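Week 7 notes – Small producers, big borders: how export food businesses cope when access to land gets cut

Hi all. These are my notes from the November session, tidied up a bit (only a bit, sorry). If you missed class, read these first and then do the Carrasco reading, in that order, or the reading will make very little sense.

We started with the question left over from last time. Why would a small farm business bother to export at all when the local market knows and likes its product? I got some great answers in the room. Chibuzor Isah said it was a hedge against a bad year at home, and I think that's most of it. Prices at home and prices abroad don't usually fall at the same moment, so a grower with one foot in each market sleeps better. The rest is prestige, and please don't laugh at prestige – a bottle of oil on a shelf in a foreign city does something for a family business that a spreadsheet won't show you.

Then we went into the Skolerdale case, and I want to go slowly here because people mixed up the dates and the players. Skolerdale is a valley of olive growers who sell through one press. The press is the company, the growers are its suppliers, and the two have different problems. When the upper road was closed by order of the district, the press lost nothing on paper. Its building was fine! Its machines were fine! But the growers above the road couldn't reach their trees at harvest time, and 251 of them had to choose between a long detour and leaving the fruit. Most of the fruit got left.

So, first term for your vocabulary list: access loss. It means you still own the land and can't get to it when it counts. Compare it with seizure, where the title or the control of the land passes to someone else. Access loss is harder to insure against, harder to argue in court and very hard to explain to a buyer overseas who only wants to know why the order is short.

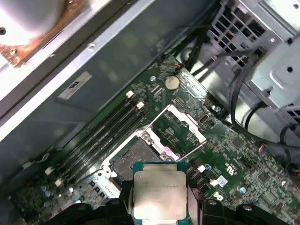 Fig. 1. A CPU held above the open socket on a motherboard.

Now the buyer's side. The importer in Likport had a contract for 2,000 cases and got well under half. What would you do? The class split right down the middle, which made me very happy. One group wanted to enforce the contract. The other wanted to pay in advance for next year, to keep the press alive. Nuanchan Chaiyaporn pointed out that the importer had already printed labels and booked shelf space, so being tough would only have added legal fees to a loss that had happened anyway. The importer went for the advance payment in the end, with a lower price per case written in. Was that generous or was it a squeeze? I go back and forth on it myself, and I'd like to see you argue one side properly in your response paper.

Second term: force majeure. It's the clause that excuses a party when something outside its control makes delivery impossible. The trouble in this case was the word "impossible." The detour existed. It was long and slow and it went through a checkpoint that shut at 2 p.m., but it existed, and the importer's lawyer knew it. Read the clause on your handout again with that in mind and mark the words you'd change.

We ran out of time for the politics, so just a quick word. The district said the closure was temporary. The growers' union said temporary closures in the valley had a habit of staying. Both statements went to the press on the same morning, and the foreign papers mostly ran the first one. Have a look at which sources get quoted high up in a story and which ones turn up in the last paragraph – we'll come back to this when we do the Gundis dispute, where the order is flipped.

For next time:

Read the Carrasco chapter up to the section on shipping. Skip the tables unless you like tables.

Write one page on the advance payment. Pick a side.

Bring one news story on a farm export business, any country, no more than 10 years old. Print it if you can, I like to scribble on them.

Office hours are the same as before, and my door sticks, so push.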